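Sep 14, 2018

Fizzy drinks. I have given a good part of my adult life to them and today I gave another afternoon. Altatthorpe wants the drinks shelves "legible", a word that came down from Drololus with the new layout plan, and which seems to mean the greens with the greens and the colas off to one side as if they'd said something.

The plan is 7 pages long. I have read 2. 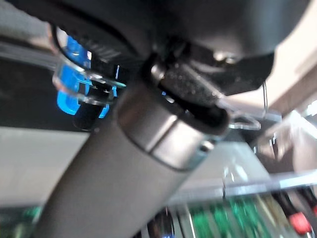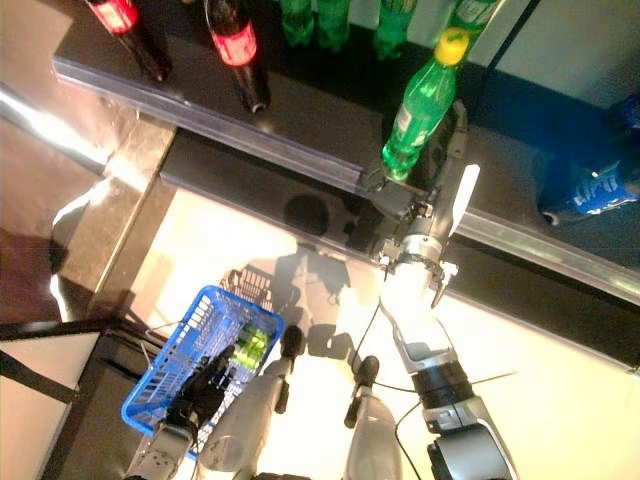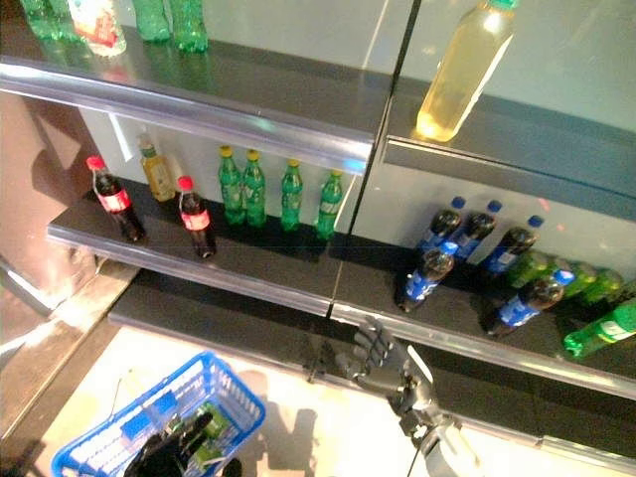
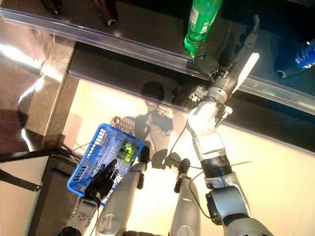
Vinh Kim thinks the whole business is backwards, and that people don't look for a colour, they look for where the thing was last time, so every time we improve the shelf we lose them for a month. Put the lemon-lime back where it was in June and leave it alone, was the gist. I said the plan was the plan. Vinh said so was the last one.

Can't really argue. In June we had the Carrasco layout, tall bottles in the middle "to draw the eye upward", and the only thing drawn upward was me, on the step stool, fetching down iced tea for a man who wanted two and then decided on one. Sales of green pop for the month: 1,206 bottles. Target under the new scheme is 900 for the fortnight, a figure someone has plainly arrived at by liking the look of it.

Things I should write down before I forget them. Lemon-lime looks better in a row than cola does. Yellow caps help. Cola just looks like cola wherever you stand it, and red labels want to face you whether you've turned them or not. The blue stuff I have no opinion on and neither, going by the till, does the public. Tea with a green cap is a menace, as it belongs with the greens by the cap and with nothing by the drink, and page 2 is silent on the matter. Possibly page 3 covers it.

Also the metal fronts on the shelves show every fingerprint. Must ask for the proper cloths again – the last lot came from Prornetti and left fluff on everything, including me.

Tea was beans. Drank a glass of water with it, from the tap, with no label facing anywhere. Knees bad. Tomorrow it's crisps, and I gather there is a plan for those too, longer than this one, with a fold-out.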